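チケット:片道の早朝便で空席数が更新されない(Kestora/Oder 連携)
状態:解決済み
分類:在庫連携、乗合チャーター便
優先度:高
影響範囲:Folcombe 発着の区間を含む宿泊パッケージ
環境:Kestora 予約管理 本番、Oder 連携モジュール 本番
起票:2020年6月
起票元:予約手配デスク

概要

Kestora の手配画面で、Shevchuk 航空手配の早朝乗合便の空席数が夜間同期のあとも古い値のまま残る。午後便と貸切便は正しく更新される。同じ便を Shevchuk 側の在庫照会画面で見ると満席になっているが、Kestora では 2 席の空きと表示され、新規の手配がそのまま確定まで進む。

確定後に Shevchuk から「引受不可」の応答が返り、手配は保留に戻る。ただし保留に戻るまでに顧客向けの確認メールが送信されている。宿泊側(Folcombe のキャンプ)は別系統で在庫を持っているため、部屋だけが確保され、そこへ行く便がない予約が残る。Folcombe には道路が通じておらず、小型機か船でしか入れない。船は運航日が限られ、便の代わりに自動で振り替えられるものではない。

再現手順

一、Kestora の手配画面を開き、目的地に Folcombe を指定する。
二、交通手段で「乗合チャーター」を選び、出発時間帯を「早朝」に絞る。
三、表示された空席数を控える。
四、Shevchuk の在庫照会画面で同じ便番号、同じ出発日を照会し、値を比べる。
五、出発日を後ろへずらして同じ比較を繰り返す。

期待する動作

夜間同期の完了後、両者の空席数が一致する。

実際の動作

出発日が近い便では一致する。一定の日付を境に、それより後の早朝便が一致しなくなる。境目の日付は同期のたびに少しずつ動く。境目より後の便は、前回以前のどこかの時点の値を保持しているように見える。同期履歴の状態欄はすべて「正常終了」で、警告も出ていない。

起票元からの補足

・手配デスクでは便の空席を見てから宿の部屋を押さえる順番で作業している。空席表示が誤っていると、部屋の取消料が発生するまで気づかない場合がある。
・乗合便は最少催行人数の設定があり、空席数だけでなく催行状態も同期対象である。催行状態も古い値のままになっている便がある。
・キャンプの食事条件は到着便に紐づいている。早朝便で到着する客には到着日の朝食が付き、午後便の客には付かない。便を差し替えると食事条件も連動して変わるため、手作業での修正が二重になる。 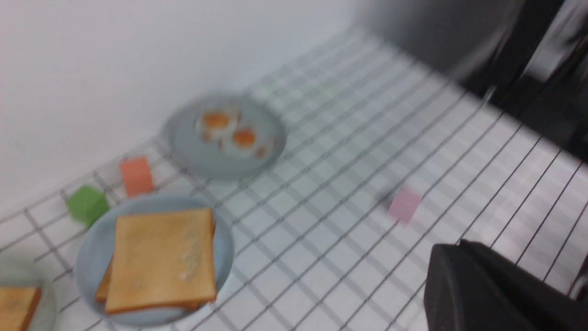
朝食:目玉焼き

受付時の確認事項

サポート一次窓口より起票元に次の点を照会した。

・手配画面を開いている端末のキャッシュを消去しても同じ値が出るか。
・別の利用者、別の端末でも同じ値が出るか。
・手配画面ではなく、在庫一覧の帳票出力ではどの値になるか。
・該当便について「在庫の手動上書き」を過去に行った記録があるか。
・宿泊側の在庫に同じ種類のずれはあるか。

起票元の回答

・キャッシュ消去後も同じ。
・別端末、別利用者でも同じ。
・帳票出力も手配画面と同じ古い値になる。
・手動上書きの記録はない。該当便の在庫種別はすべて「連携」になっている。
・宿泊側にずれはない。キャンプの部屋数、ボート送迎の席数とも照会結果と一致する。

一次窓口の所見

表示の問題ではなく、Kestora の在庫テーブルに古い値が入っている。宿泊側の同期は別ジョブで動いているため、Oder の航空在庫ジョブに絞って調査する。二次窓口へ引き継ぐ。

調査記録(一)時差の確認

早朝便だけがずれるという申告から、最初に日付変換を疑った。Shevchuk の在庫データは出発時刻を現地時刻で持ち、Oder が協定世界時に変換して Kestora に渡す。現地時刻が早い便では、変換の誤りがあれば出発日が前日に落ちる可能性がある。

確認した内容は次のとおり。

・Oder の受信記録から該当便の元データを抜き出し、現地時刻と変換後の時刻を比較した。差は正しい。日付の繰り下がりは起きていない。
・Kestora の在庫テーブルで、前日の日付に同じ便番号の行が重複していないか検索した。重複なし。
・手配画面の表示時刻と、搭乗案内に印字される時刻を比較した。一致。

時差変換は原因から除外する。

なお、この確認の途中で、搭乗案内の集合時刻に「出発の前」とだけ印字され、分数が抜けている帳票が見つかった。本件とは関係がない。別チケットで扱う。

調査記録(二)便種別の確認

次に、便種別の対応表を確認した。乗合便と貸切便は Shevchuk 側で別の種別コードを持ち、Oder の対応表で Kestora の種別に読み替えている。対応表に抜けがあると、その種別の行は取り込み時に捨てられる。

・対応表に早朝乗合便の種別コードは登録されている。
・捨てられた行を記録する除外ログに、該当便は出ていない。
・境目の日付より前の早朝便は正常に更新されている。種別コードの抜けであれば日付にかかわらず更新されないはずで、症状と合わない。

対応表も原因から除外する。

起票元に、午後便がすべての出発日で本当に一致しているかを再度確認してもらった。結果は一致。貸切便も一致。ずれは早朝乗合便の、境目の日付より後の行に限られる。

調査記録(三)受信件数の確認

Oder の受信記録を日ごとに並べたところ、航空在庫ジョブの受信件数が、ある時期から毎回 2000 件で揃っていることがわかった。端数が一度も出ていない。それ以前の件数は日によって異なり、いずれも 2000 件に届いていない。

Shevchuk の在庫照会インターフェースの仕様書を確認した。一回の応答で返る行数の上限は 2000 件。これを超える場合は応答の末尾に継続キーが付き、受け手は継続キーを付けて再度要求を出す。継続キーが空になるまで繰り返すことで全件が得られる。

応答の並び順は、便種別、出発時間帯、出発日の順で固定されている。便種別は貸切、乗合の順、時間帯は午後、早朝の順に並ぶ。したがって上限で切れた場合に落ちるのは、乗合の早朝便のうち出発日が遠いものになる。申告内容と一致する。

起票元に運航予定の変更有無を照会した。回答は、一月に次の乾季の運航予定が登録され、Folcombe 行きの早朝乗合便が隔日から毎日に変わったとのこと。受信件数が上限に張り付いた時期と合う。

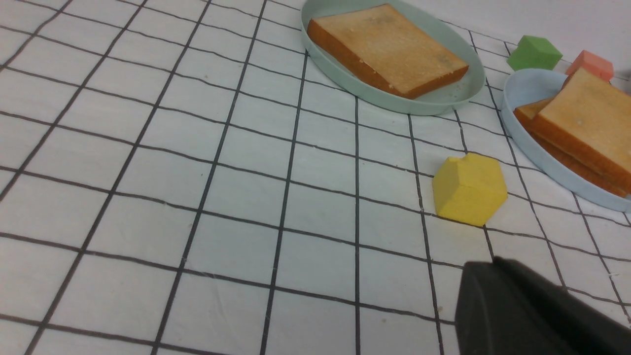
境目の日付が同期のたびに動く点も、これで説明がつく。運航済みの便が一覧の先頭側から抜けると、その分だけ後ろの行が上限の内側に入る。逆に臨時便が追加された日は境目が手前に戻る。

調査記録(四)継続キーの処理

Oder には継続キーの処理が実装されている。実装されているのに二回目の要求の結果が取り込まれていない理由を調べた。

詳細ログを有効にして検証環境で同期を実行した。検証環境には本番と同じ件数の在庫を用意した。

検証環境での動作(抜粋、時刻は省略)

航空在庫ジョブ 開始
要求送信 継続キー=なし
応答受信 件数=2000 継続キー=あり
取込 開始
取込 完了
要求送信 継続キー=あり
応答受信 件数=579 継続キー=空
取込 開始
取込 完了
航空在庫ジョブ 正常終了

検証環境では全件が取り込まれた。空席数も一致した。症状は再現しない。

本番環境で同じ詳細ログを有効にし、夜間同期の記録を採取した。

本番環境での動作(抜粋、時刻は省略)

航空在庫ジョブ 開始
要求送信 継続キー=なし
応答受信 件数=2000 継続キー=あり
取込 開始
取込 完了
要求送信 継続キー=あり
応答待ち
応答待ち 制限時間超過 接続を切断
再接続
要求送信 継続キー=なし
応答受信 件数=2000 継続キー=あり
取込 省略 理由=同一内容
航空在庫ジョブ 正常終了

本番では二回目の要求が制限時間に達して切断されている。制限時間の設定値は 70 秒。再接続の際に継続キーが引き継がれず、先頭からの要求に戻っている。先頭の応答は取り込み済みの内容と同じため「同一内容」として省略され、そこでジョブが終わる。エラー扱いにならないので、同期履歴には「正常終了」と残る。

問題は三点に分けられる。

・二回目の要求に対する応答が制限時間内に返らない。
・再接続時に継続キーが失われる。
・継続キーが残った状態でジョブが正常終了として扱われる。

調査記録(五)応答遅延の確認

Shevchuk のシステム窓口に、継続要求の応答が遅い件を照会した。要求の識別子を添えて送付。

回答の要旨。継続要求は一回目の結果を一時領域から読み出して返す。夜間は運航実績の集計処理と重なるため、読み出しに時間がかかることがある。応答は最終的に返しているが、その時点で接続が切れている。集計処理の時間帯を動かす予定はない。受け手側で待ち時間を延ばすか、要求の時間帯をずらしてほしい。

Kestora 側の夜間処理の並びを確認した。航空在庫ジョブの後に料金再計算、送迎割当、食事条件の更新が続く。航空在庫ジョブを後ろへずらすと送迎割当が古い在庫で動くため、単純にはずらせない。前倒しは可能。前倒しした場合、当日の夜に入った取消分が翌日の同期まで反映されないが、取消は即時通知でも届くので実害は小さいと判断した。

暫定対処

恒久対処の配布まで次の運用とする。

一、航空在庫ジョブの開始を、Shevchuk の集計処理が始まる前に前倒しする。設定変更のみ。適用済み。
二、早朝乗合便について、境目の日付より後の便は手配画面での即時確定を停止し、「照会後確定」に切り替える。手配デスクは Shevchuk の在庫照会画面で空席を確認してから確定する。適用済み。
三、顧客向けの確認メールは、Shevchuk からの引受応答を受けるまで送信を保留する。適用済み。
四、同期後に受信件数を目視で確認する。件数が上限値ちょうどで終わっていた場合は、航空在庫ジョブを手動で再実行する。

手動再実行の手順

・管理画面の「連携ジョブ」から航空在庫ジョブを選ぶ。
・実行方法は「全件」を選ぶ。「差分」では継続キーを使わないため、本件の対処にならない。
・送迎割当ジョブが動作中の場合は終了を待つ。
・完了後、受信記録で最終行の継続キーが空であることを確認する。
・続けて食事条件の更新ジョブを実行する。省略すると、到着便が変わった予約の食事条件が古いまま残る。

起票元からの質問と回答

質問。照会後確定に切り替えた便で、旅行会社からの仮押さえはどう扱われるか。
回答。仮押さえは従来どおり受け付ける。期限も変わらない。確定操作の前に照会が必要になる点だけが異なる。

質問。機内持込の手荷物重量の制限値も同じジョブで同期しているか。
回答。手荷物の制限値は便マスタの項目で、在庫ジョブの対象外。今回の影響は受けない。軟らかい鞄に限る旨の注記も便マスタ側にある。

質問。すでに部屋だけ確保されている予約の一覧は出せるか。
回答。抽出条件を作成し、帳票「交通未確定の宿泊」として登録した。手配デスクの権限で出力できる。並び順は到着日。チンパンジー観察の入域許可を取得済みの予約は、備考欄に許可の有効日が出る。許可は日付指定のため、便を振り替える際は先にこちらを確認すること。

質問。ボート送迎に振り替えた場合、料金の差額は自動で計算されるか。
回答。されない。交通手段をまたぐ振替は手動見積になる。見積画面で元の便を「取消」ではなく「振替元」に設定すると、取消料の計算対象から外れる。

恒久対処

Oder の修正内容は次のとおり。

・再接続時に、切断前の継続キーを保持して要求を再送する。
・継続キーが無効になっていた場合は先頭から取り直し、「同一内容」の判定で省略した後も継続要求を続ける。
・最終応答の継続キーが空でない場合、ジョブを「未完了」とし、運用窓口に通知する。「正常終了」とはしない。
・継続要求の制限時間を、初回要求とは別の設定項目に分ける。
・受信件数を同期履歴の一覧に表示する。

Kestora の修正内容は次のとおり。

・在庫の各行に最終更新時刻を持たせ、夜間同期で更新されなかった連携在庫を手配画面で灰色表示にする。
・灰色表示の行は即時確定の対象から外す。
・航空在庫ジョブが「未完了」の場合、後続の送迎割当と食事条件の更新を開始しない。

後続ジョブを止める修正については、手配デスクから懸念が出た。航空側が止まると、便と無関係な車両送迎まで割当が行われなくなる。協議の結果、送迎割当のうち飛行場との間の区間だけを止め、キャンプ内の移動とウォーキングサファリの車両割当は通常どおり実行することにした。

検証結果

・検証環境で応答を意図的に遅延させ、二回目の要求で切断を発生させた。再接続後に継続キー付きで再送され、残りの行が取り込まれた。合格。
・継続キーを無効にした状態で再接続させた。先頭から取り直し、全件が取り込まれた。合格。
・再接続後も応答を返さない状態にした。ジョブは「未完了」となり通知が送信された。飛行場区間の送迎割当は開始されなかった。合格。
・件数が上限値とちょうど同じで継続キーが空の場合。追加要求は出ず、「正常終了」となった。合格。
・灰色表示の行に対する即時確定。手配画面、旅行会社向け画面とも拒否された。ただし旅行会社向け画面のエラー文が英語のまま表示される。文言の修正を追加で依頼し、再検証で合格。

本番適用後の確認

夜間同期の受信記録で、二回の要求がともに取り込まれ、最終応答の継続キーが空であることを確認した。Folcombe 発着の早朝乗合便について、Kestora と Shevchuk の空席数、催行状態を全出発日で照合し、差異なし。

適用後の同期で一度、二回目の要求が切断されたが、再送で取り込みが完了している。手動での介入は不要だった。

暫定対処の解除状況

・即時確定の停止:解除。
・確認メールの送信保留:解除せず、標準の動作として残す。手配デスクの要望による。
・受信件数の目視確認:終了。通知に置き換え。
・ジョブ開始時刻の前倒し:当面継続。継続要求の制限時間の適正値が決まった後に再検討する。

残件

・集合時刻の分数が帳票に印字されない件(別チケット)。
・交通手段をまたぐ振替の差額自動計算(要望として登録、時期未定)。
・Shevchuk 側の応答の並び順が将来変わる可能性について、変更時の事前連絡を依頼済み。回答待ち。
・ほかの航空手配先との連携で、継続キーの扱いに同じ誤りがないかの点検。点検担当は連携開発。

起票元の確認を得たため、本チケットを解決済みとする。残件は各チケットで追跡する。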